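4. Screening a shellfish sample with the Stiditz reader

Read all of section 4 first. The Lehner brochure says the kit "finds disease." It doesn't – it flags odd cell counts, and plenty of healthy clams have those.

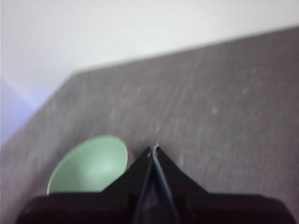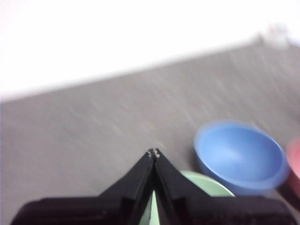 1. Draw hemolymph from 16 animals per site. Fewer than that and the site score means very little.
2. Load each slide within 40 minutes.
3. Press SCAN and wait for 2,000 cells. If the reader stops early, discard the slide.
4. Write down the raw count as well as the score.

Note: The score cutoff was set on 1,232 clams from one bay. We have seen no data for mussels or oysters.

Caution: Do not report a positive as cancer. Send the slide to a pathologist and wait for the answer.

Section revised by Nadhirah Hutapea, December 4, 2020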